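Tavares House Residents' Manual
Section 5: Changing and Storing the Bed Blanket 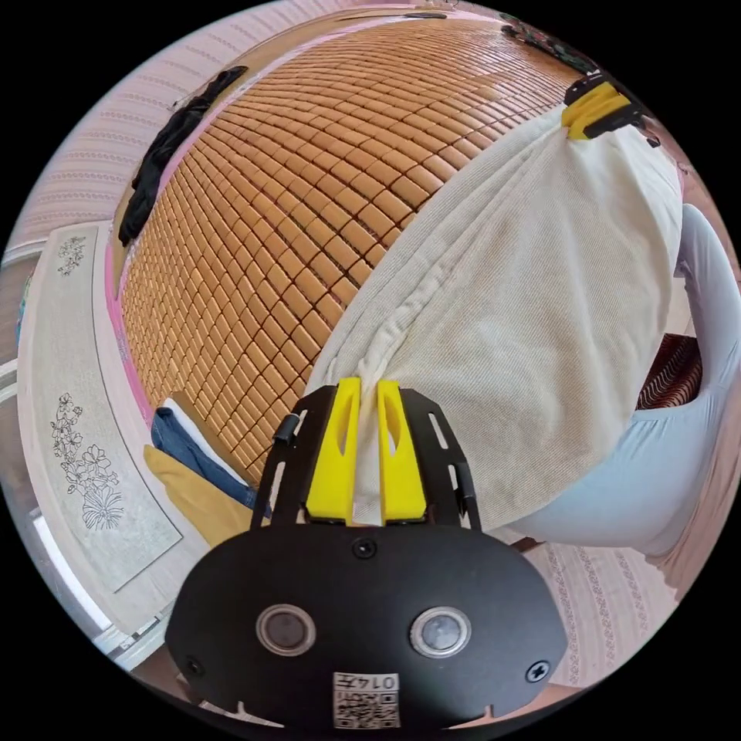
Prepared by the Household Services Office, Tavares House
Author role: Linen and Furnishings Supervisor

5.1 Purpose of this section

This section sets out how residents are to remove, fold and store the knitted blankets issued with each bed, and how to look after the tile sleeping mats used during the warmer months. It applies to all single and double rooms in Tavares House and in the Irkis annexe. Residents who have brought their own bedding are asked to follow the same steps where they can.

A large cream knit blanket, such as the one held up over the mat at the head of this section, is awkward to manage by its middle. The steps below are written for handling it by the corners. A smaller throw may be folded by one person on the bed.

5.2 Before you begin

1. Clear the bed of clothing. Jeans, tops and other garments left on or beside the mat should be moved to a chair or put away in the wardrobe before the blanket is folded.

2. Check the folds of the blanket for small items such as hair grips, coins and charging cables.

3. Remove watches, bracelets and rings with raised settings. Knitted cloth catches easily and a pulled loop cannot always be worked back in.

4. Have the storage bag ready. The bags supplied are the Daltis 62-litre type with a zip on the long side. If yours is missing, request one from the linen room before you start.

Note: Blankets must be fully dry before they go into a bag. A blanket that feels cool to the hand in the thicker parts should be aired for a further day.

5.3 Lifting the blanket

1. Stand at one side of the bed, level with the middle of the mattress.

2. Find the two corners nearest to you and take hold of one in each hand. Grip a good fold of the cloth, well in from the edge.

3. Lift steadily. Allow the middle of the blanket to hang over the bed, where it will not touch the floor.

4. Draw the corners apart until the top edge is straight but not tight. Ribbed knit stretches under its own weight, and a blanket that is pulled hard in one direction will dry and store out of shape.

5. If the blanket is a double size, ask a second person to take the far corners. Both people should lift at the same time.

Caution: Do not shake a knitted blanket out over the bed or from a window. Use a gentle up-and-down movement to loosen dust, and do this away from the smoke detector.

5.4 Folding

1. Bring the two held corners together so that the blanket is halved along its length.

2. Lay it on the bed and smooth it with the flat of the hand from the centre outwards. Do not drag it across the mat. The loops may catch between the tiles.

3. Turn the folded edge over to meet the open edges. The blanket is now a long strip.

4. Fold the strip in from each end so that the ends meet in the middle, then close one half over the other.

5. Press out the air by leaning on the bundle with both forearms. Do not kneel on it.

6. Place the bundle in the bag with the folded edge facing the zip. Close the zip slowly, keeping the cloth clear of the teeth with your free hand.

The bag should close without force. If it does not, take the blanket out and repeat from step 3. A vacuum bag must not be used for knitted items, as the creases may be permanent.

5.5 Care of the sleeping mat

Tile mats are laid on the beds from May and collected in September. They are made up of rows of small bamboo blocks and should be treated as furniture and not as bedding – they are never to be put in a washing machine.

1. Lay the mat flat over the lower bedding, with an even margin on each side. Any sheet or cover beneath it should be smooth. A ridge under the mat puts strain on the joins between the tiles.

2. Wipe the surface once a week with a cloth wrung out in plain warm water. Follow the rows, then wipe again with a dry cloth.

3. Leave the mat uncovered for 2 hours after wiping. Do not put a blanket or clothes on it during this time.

4. To remove the mat, roll it from the foot of the bed towards the head. It may be rolled in one direction only, with the tiles facing outwards.

5. Tie the roll loosely with the tapes provided and stand it upright in the wardrobe.

Caution: Do not fold the mat. Do not stand or kneel on it when reaching for shelves above the bed.

If a tile is cracked or has come loose, stop using the mat and report it. Loose tiles should be handed in with it where possible. Residents must not attempt repairs with glue or sewing thread.

5.6 The floor beside the bed

Light-coloured rugs mark quickly and should be moved away from the bed before any linen is changed. Garments with strong dye, dark denim in particular, must not be left on a rug or against pale bedding while damp. If colour has passed from one item to another, do not apply bleach. Rinse the mark with cold water and bring the item to the linen room the same day.

Printed rugs may be vacuumed on the low setting. Shake them outdoors in the rear yard only, between 9 a.m. and 5 p.m.

5.7 Washing the blanket

Blankets are washed by the house at the end of each term. Residents who wish to wash a blanket at other times should use the large Tiken machine on the ground floor and follow these settings:

Programme: Wool and knits
Temperature: cold
Spin: lowest
Load: one blanket only

Dry the blanket flat over 2 adjoining racks, turning it once. It must not be hung by its corners or placed in the tumble dryer. Fabric softener is not needed and should be left out.

5.8 Reporting damage

Holes, pulled threads and stains are to be entered in the linen book at reception, giving the room number and the type of item. Fair wear is not charged. Where a blanket is returned with damage that has not been reported, the cost of repair may be taken from the room deposit.

Replacement blankets are issued from the linen room on production of the damaged item. Stocks are limited in August, when the main wash is carried out, and a blanket of a different colour may be supplied.

For mattress covers and pillows, see Section 6.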